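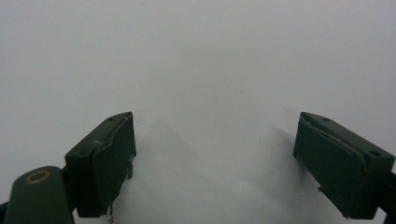

Last updated: Jan 20, 2023

Section 4. Checking the Drellov hand grippers

1. Lay a plain white sheet over the table.
2. Open the fingers wide with nothing between them.
3. Look along the top seam of each pad. Herico rates a pad for 3000 grips. We would not plan on it.
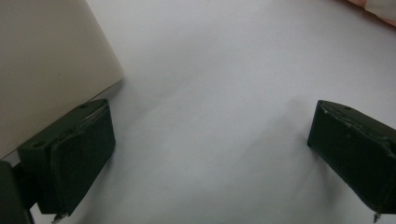
Fig. 4-2. Fingers open over the sheet, pad seams showing.

4. Pick up one soft item and set it down. Repeat with the other hand.

Caution: Keep cables clear of the fingers.

Note: The brochure says setup needs no practice. Allow some anyway.

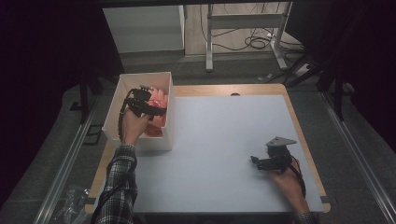

Can I glue a lifted pad back down?
Glue may hold for a while, but the warranty doesn't cover it. Order pad kit 1668 from the Rorville office.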